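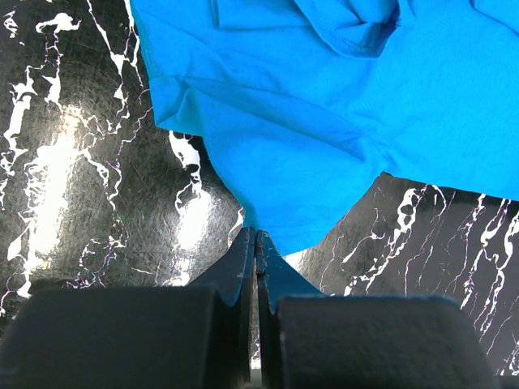 Fig. 4. Blue T-shirt on a black marble-patterned surface.

Section 3. Your first wash with the Viklund

If you've made it through Section 2, your machine is level, the hoses are on and the packing bolts are out. (Are they out? All of them? Go look. I'll wait.) Now comes the good part, which is putting clothes in it.

I'm Saqib Dhanial, and I wrote this guide for the shop in Corkesbridge after answering the same phone calls for years. The factory booklet is fine, but it was clearly written for people who already know what "pre-wash compartment II" means. I didn't, when I got mine.

3.1 Run it empty first

1. Leave the drum empty. No clothes, no rags, nothing.
2. Pour half a capful of liquid detergent into the middle compartment of the drawer.
3. Turn the dial to Cottons and pick the hottest setting.
4. Press Start and hold it until the light stops blinking.
5. Stay in the house while it runs, and put your hand under both hose connections every so often.

Note: you may smell warm rubber on this run. Mine did it twice and then stopped. If the smell is sharp, like burnt plastic, turn the machine off at the wall and call us.

3.2 Sort your clothes

I used to skip this step completely and I own a lot of grayish undershirts as a result. Make three piles: whites, darks, and anything with a strong color. Bright new T-shirts go in the strong color pile for the first few washes, and please don't let one sneak in with your pillowcases.

1. Read the care tag. The tub symbol with a number in it gives you the highest temperature the garment can take.
2. Empty every pocket. Coins end up in the drain filter and you'll be meeting that filter in Section 6 either way.
3. Close zippers and undo shirt buttons.
4. Turn printed shirts inside out so the print doesn't rub on the drum.
5. Unroll balled-up socks and pull sleeves the right way round. A sleeve that goes in twisted comes out twisted, and the middle of it stays soapy.

Caution: anything that has had gasoline, paint thinner or cooking oil soaked into it does not go in the machine until it's been dealt with by hand and aired outdoors. The same goes double for the dryer. I'm not being fussy here, these things catch fire.

3.3 Load the drum

1. Drop things in one at a time, loosely, and mix big pieces with small ones.
2. Stop when you can still fit your flat hand between the top of the pile and the top of the drum.
3. Check the rubber seal all the way around for a trapped sock or strap.
4. Push the door until it clicks.

A single heavy item, like a bath mat, will make the machine bang around on the spin. Throw in a couple of towels to keep it company.

3.4 Detergent

Less than you think! The cap on the bottle has lines on it, and for a normal load in our soft local water I stay at the lowest one. Corkesbridge folks who moved here from hard water towns always overdo it and then ring me on a Tuesday morning about foam.

If you use the Desano softener that comes in the welcome box, it goes in the small compartment with the flower on it. Don't go past the MAX line or the whole lot drains straight out before the wash has even started. Leave softener out altogether for towels and gym clothes.

3.5 Pick a program

1. Turn the dial. Everyday is what I use for nearly everything.
2. Set the temperature. Cold is good for bright colors, warm for sheets and towels.
3. Set the spin. The fastest is 1299 on the display, and I keep that for towels and jeans. For T-shirts and shirts I drop to 1099, and there's a lot less ironing.
4. Press Start.

Note: the time on the display is a guess. It weighs the load in the first few minutes and then changes its mind, sometimes by quite a bit.

3.6 When it's done

The door stays locked for a minute or two after the beep. Don't yank it (the handle is the one part I replace most often). When the padlock light goes off, open up and get everything out right away. Give each T-shirt a good shake, smooth the collar and hems with your fingers, and hang it from the bottom edge so you don't get peg marks at the shoulders.

If you have the Joder dryer stacked on top, clean its lint screen before every load and skip ahead to Section 4.

Leave the washer door and the drawer open a crack afterward so they can dry out. Small kids or a cat at home? Then check inside the drum every single time before you close it.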